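Music Business 2: Rights, Royalties and Records
Week 7 handout – Collecting societies and the split sheet
Module tutor: Sutrisno Sumampouw

Read this before the seminar and bring it with you. We will use the worked figures in section 5, so have a calculator or a phone to hand.
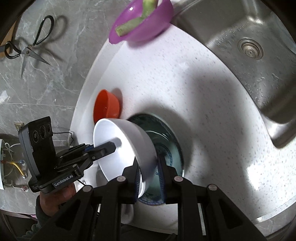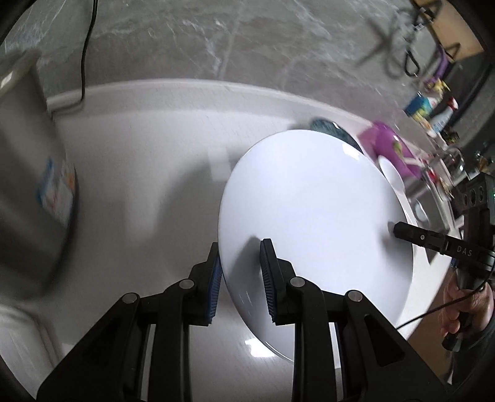
Both at the kitchen sink: coloured bowls on the white counter (first), white plate (second).

1. Two copyrights in one track

Nearly every question in this part of the course goes wrong at the same point, so we start there again. A recorded song carries two separate rights.

The first is in the song itself, meaning the melody and the words. This belongs at the outset to whoever wrote it. Writers often assign it, or part of it, to a music publisher.

The second is in the sound recording, often called the master. This usually belongs to whoever arranged for the recording to be made. For a signed act that is normally the label. For an unsigned act it may be the performers, or a producer, or a friend with a studio, depending on what was agreed and whether anyone wrote it down.

If a band records a cover, the band (or its label) may own the new master, but the song still belongs to the original writers and their publishers. If the same song is recorded by 13 different acts, there are 13 masters and one song.

In the essay, please say "the song" or "the recording". Do not write "the copyright in the track". I will mark this down.

2. The kinds of income

Performance income arises when the song is performed in public, broadcast or made available online. Concerts, radio, television, shops, gyms and bars all come under this heading. It is collected by a performing right society and paid to writers and publishers.

Mechanical income arises when the song is copied. The word goes back to piano rolls and music boxes. It covers CDs, vinyl and downloads, and part of the payment for a stream. It may be collected by the same society as performance income or by a separate one, depending on the country.

Neighbouring rights income arises when the recording is broadcast or played in public. It goes to the owner of the recording and to the performers who play on it, including session players in many territories. It is collected by a different body from the one that looks after writers. A person who writes and also sings on the recording may need to join both.

Synchronisation income arises when music is put to moving pictures. It is usually negotiated case by case. A film-maker needs two permissions, one for the song and one for the recording, and either owner can refuse.

There are smaller sources, such as printed music and lyric display, which we will leave until week 9.

3. How money crosses a border

A society normally acts within its own territory. When a song by one of its members is played abroad, it relies on a reciprocal agreement with the society in that country. The foreign society collects the money, takes its costs, matches the use to the song and sends the remainder home. The home society then takes its own costs and pays the member.

Several things follow from this.

Payment is slow. A play in one year may well be paid in the next, and sometimes later still.

Two sets of costs may be taken. Some publishers avoid the second by joining foreign societies directly or by using a sub-publisher in the territory. The sub-publisher also charges, so the sums need doing each time.

The money depends on matching. If the foreign society cannot tell whose song was played, the income sits unclaimed. After a set period it may be shared out among other members under the society's rules. These periods vary, and you should look up the one that applies to the country in your case study.

Names cause a good deal of the trouble. Writers use stage names, names are put into the Roman alphabet in more than one way, and family name and given name may be swapped on a form. Many writers in Indonesia have only one name, and a form with two compulsory boxes will produce a different result each time it is filled in. I have had my own surname spelt four ways on four statements, two of them from the same office.

4. Identifying codes

Codes were brought in to get round the problem of names. You need to know three of them.

ISRC identifies a recording. A remix or a live version should have its own code. The same recording placed on a compilation keeps the one it already has.

ISWC identifies a song. All recordings of the same song point to the same ISWC.

IPI identifies a writer or publisher. A writer gets one on joining a society, and further numbers may be attached for pen names.

The weak spot is the link between the first two. Streaming services report usage by recording. Writers are paid by song. Someone has to state that this recording is a version of that song, and if the link is missing or wrong the writer's share goes astray even though both codes are perfectly good.

There is no single public database that holds all of this in full. Societies keep their own, and labels and distributors keep theirs. Attempts to build a shared one have run into arguments over who pays for it, who may correct an entry, and what happens when two parties claim more than the whole of a song between them. We will spend the second half of the seminar on this.

5. Case study: "Plikodance"

The case is used again in the July assessment, so keep your notes.

"Plikodance" is a song written by three people: a lyricist, a composer and a beat-maker. The lyricist and composer are published by Govindasamy. The beat-maker has no publisher. The recording was made by the Skistau label and delivered to streaming services by Drerkidau, a distributor.

The writers agreed their shares by message on the evening of the session. The composer was to have 50 per cent, the lyricist 34 per cent and the beat-maker the rest. No split sheet was signed.

Govindasamy registered the song with the composer at 50 per cent and the lyricist at 50 per cent. Some months later the beat-maker joined a society and registered a claim of 16 per cent. The total claimed is now 116 per cent, and the society has placed the song in dispute. While a song is in dispute, this society holds all payments on it.

Suppose 1,000 pounds has been collected for the writers' side, before any publisher's share is taken. On the agreed split it divides as follows.

Composer: 500 pounds
Lyricist: 340 pounds
Beat-maker: 160 pounds

Suppose next that a sync fee of 400 pounds is paid for the song alone and shared in the same way.

Composer: 200 pounds
Lyricist: 136 pounds
Beat-maker: 64 pounds

Note that Skistau takes nothing from either sum. Both are for the song, and Skistau owns the recording. Drerkidau takes nothing either. Students regularly give the distributor a cut of everything because its name appears on the release.

Work through the following before the seminar. Short notes will do.

Who is able to put the registration right, and whose agreement do they need?

What use are the messages as evidence of the split? Consider what each message would have to say.

If the dispute is settled after the first payment has gone out, how might the beat-maker be made good?

The ISRC for the recording was supplied by Skistau, but no ISWC was given to Drerkidau. What effect might this have on overseas income?

6. What a split sheet should contain

There is no required form. A single page is enough if it has the title and any other working titles, the full legal name of each writer, any stage name, the society and IPI number of each writer, the publisher if there is one, each share as a percentage, and a dated signature from everybody. The shares must add up to 100. Check them.

It is worth adding whether samples were used and who is to clear them. Performers who did not write can be listed on a separate sheet for neighbouring rights – do not mix the two, as a player's name on the writers' sheet can later be read as a claim to the song.

Fill it in at the session if you can. People remember their own part as larger when a song starts to earn.

7. For next time

Read the membership rules of one performing right society of your choice, concentrating on the sections on disputes and unclaimed income. Bring a one-page summary with the period for making a claim marked clearly. If the rules are in a language other than English, summarise in English and attach the original wording of any clause you rely on.

Reading list copies are on the short loan shelf. Drafts of the essay plan can be left in my pigeonhole until 4 pm on the day before the seminar.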